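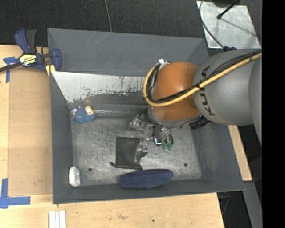

Why Does Metal Feel So Cold?

By Milovan Mujić

When I was seven I had a bedroom with a wooden floor and a metal heating vent in the middle of it, right on the path between my bed and the door. Every winter morning I would hop out of bed, walk across the boards just fine, step on the vent (if the heat was off) and yell. My sister thought this was the best part of her day.

So I decided the vent was colder than the floor. It made sense to me! I figured metal was a cold kind of stuff, the way lemons are a sour kind of stuff, and I went on believing it until I was a good deal older than I'd like to admit.

I was wrong, and the real answer is much more fun. You can test most of it in your own kitchen.

First, a test for your hands

Go find something made of metal and something made of wood that have both been sitting in the same room since last night. A saucepan and a cutting board work great. Don't use anything that has been near the stove, in the sun, or in the fridge.

Put one hand flat on each of them. Which one feels colder?

I'm going to guess you said the saucepan. Now, if there's a thermometer in your house that can measure room temperature (not the kind that goes under your tongue), tape it to the pan for a while and write down the number. Then tape it to the cutting board and do the same thing.

The numbers match! Maybe they're off by a teeny bit if the heat kicked on in between, but the pan isn't really colder than the board at all. They've both been sitting in the same air all night long, and things that sit together in the same air end up at the same temperature. The pan, the board, the table, the spoons in the drawer, the socks under the couch: they all match.

So why did your hand tell you something different?

Your hand is a terrible thermometer

Sorry, hand.

Your skin has tiny sensors in it, far too small to see, that tell your brain about hot and cold. What they feel is how warm or cool your skin is getting. They can't reach into the saucepan and check on it. All they know about is you.

Your hand is usually warmer than the room. That means whenever you touch something at room temperature, heat moves out of your hand and into that thing. Heat always goes that way by itself, from the warmer place to the cooler place. (A refrigerator can push it backward, but it has to be plugged in and working hard to do it.)

When heat leaves your skin slowly, your brain says "fine, whatever." When heat leaves in a big hurry, your brain says "COLD!" And metal is a champion at grabbing heat and hurrying it away.

The bucket line

I like to think about it with buckets. Before there were fire hoses, people would sometimes stand in a long line from the river to the fire and pass buckets of water from hand to hand. None of them had to run anywhere. Each person only had to turn and pass.

Everything around you is made of tiny pieces called atoms, and atoms are always jiggling. Hot things have atoms that jiggle a lot, and cooler things have atoms that jiggle less. When your warm hand touches something, the jiggly atoms in your skin bump the calmer atoms next to them, and those bump the next ones, and the jiggling gets passed down the line like a bucket.

In wood, the line is pretty sleepy. Wood is full of tiny spaces with air in them, and air is really slow at passing heat along. So the wood right under your hand warms up, and then the heat mostly just sits there. After a few seconds the wood under your palm is nearly as warm as you are, and there isn't much reason for more heat to leave.

Metal has a secret helper. Inside a piece of metal there are teeny particles called electrons, and lots of them aren't stuck to any one atom. They zip all over the place. They can pick up a bit of energy in one spot and carry it off to another, so it's like having a bucket line plus a whole crowd of kids on bikes who are also carrying buckets. The heat from your hand spreads out into the metal very fast, the spot you're touching stays cool, and more heat comes out of your hand to follow it.

Those same zippy electrons are the reason wires are made of metal, by the way. Electricity in a wire is electrons on the move.

Two words worth knowing

Stuff that passes heat along easily is called a conductor. Copper, silver and aluminum are excellent ones. Steel is a conductor too, though it's a lot slower than copper, and stainless steel is slower still. That's why some fancy steel pans have a layer of copper or aluminum tucked into the bottom.

Stuff that passes heat along slowly is called an insulator. Wood, cork, wool, foam, feathers and most plastics are insulators. Still air is one of the best insulators you'll meet on an ordinary day, and a lot of the others are so good because they have air trapped inside them. When you put on a puffy jacket, you're mostly wearing air!

The melting race

This one is my favorite, and I learned it from Vlasta Stojanovska, who taught science to the fifth graders in Plukdale when I was visiting schools there. She asked the class to feel two slabs on her desk, one metal and one plastic. Everyone agreed that the metal was colder. Then she held up two ice cubes and asked which slab would melt its ice faster.

Almost every hand went up for the plastic one. (Mine did too. I was sitting in the back on a very small chair.)

She set the ice cubes down. The one on the metal started turning into a puddle right away, and it slid around like a hockey puck. The one on the plastic sat there looking pleased with itself.

You can do it with a metal baking sheet and a plastic cutting board. Here's what you need:

Two ice cubes, the same size
A metal baking sheet (aluminum is best)
A plastic or wooden cutting board
A towel for the mess

Leave the sheet and the board on the counter for an hour so they match the room. Ask someone in your family to touch them both and make a guess. Then put one ice cube on each and watch.

Can you see why it happens? The ice is the cool one now, and the room is the warm one. Heat wants to get into the ice. The metal lets heat travel in from all over the sheet, and the plastic holds it up. Metal felt cold because it pulled heat out of your hand, and it melts ice because it pushes heat into the cube. It's doing the very same job both times, only in the opposite direction.

Now make it hot

If metal can feel colder than it is, can it feel hotter, too? You bet.

Think of a playground in July. The slide, if it's an old metal one, can be awful to sit on in shorts. Part of that is the sun beating down on it, but part of it is that metal dumps heat into your legs so quickly.

The best example I know is a sauna. A sauna is a little room, usually lined with wood, that people heat up on purpose so they can sit in it and sweat. The one at the lake in Horine had a thermometer on the wall, and the day I went in it said 169 degrees Fahrenheit. Water that hot would burn you badly. But grown-ups sit on the wooden benches in there and feel all right for a few minutes, because wood and air are both so slow at handing over their heat. What they do not do is wear a metal necklace, and I can tell you that a wedding ring gets your attention as well. Saunas are for people who know the rules, so don't try one without a grown-up who does.

Here's a puzzle to go with it. Suppose you had a metal spoon and a wooden spoon, and both of them were at 96 degrees, and so was the skin on your fingers. Which one would feel colder?

Neither! If your skin and the spoon are the same temperature, no heat goes anywhere, and it doesn't matter how speedy the metal is. With your eyes closed you'd have to tell them apart some other way.

Questions kids have mailed me

Why do pots have plastic or wooden handles?
So the heat stays in the pot and out of your fingers. Some pots have metal handles, and those ones are often long, or hollow, or loopy, so that less heat makes it to the end. Use a pot holder anyway. And use a dry one, since water carries heat much better than air does and a wet pot holder can let the heat right through.

Does a blanket make heat?
A regular one doesn't. You make the heat, and the blanket slows it down on its way out. If you wrap a blanket around a snowman, he'll melt slower. I tried this in Trukberg one December and the neighbors were very polite about it.

Is tile like metal?
It's somewhere in between. Tile and stone pass heat along better than wood and a lot better than carpet, so a bathroom floor feels chilly even when the mat next to it is the same temperature. Metal still beats both of them.

Why shouldn't I lick a flagpole in winter?
When it's below freezing, the metal takes heat from your wet tongue so fast that the spit freezes and glues you on. If it ever happens, don't yank. Have somebody pour lukewarm water on the spot and wait. My cousin Kinyua would like you to know that it hurts and that he missed recess.

One more to try

Stand three spoons in an empty mug: one metal, one plastic, one wooden. Stick a little dab of cold butter near the top of each handle, and press a dried bean or a bead into the butter. Then ask a grown-up to pour hot water into the mug. Before you start, write down which bead you think will slip first, and which one you think won't budge. If your metal spoon is stainless steel you may have to be patient with it, so bring a snack. Then see if you can borrow a spoon made of a different metal and run the whole thing again.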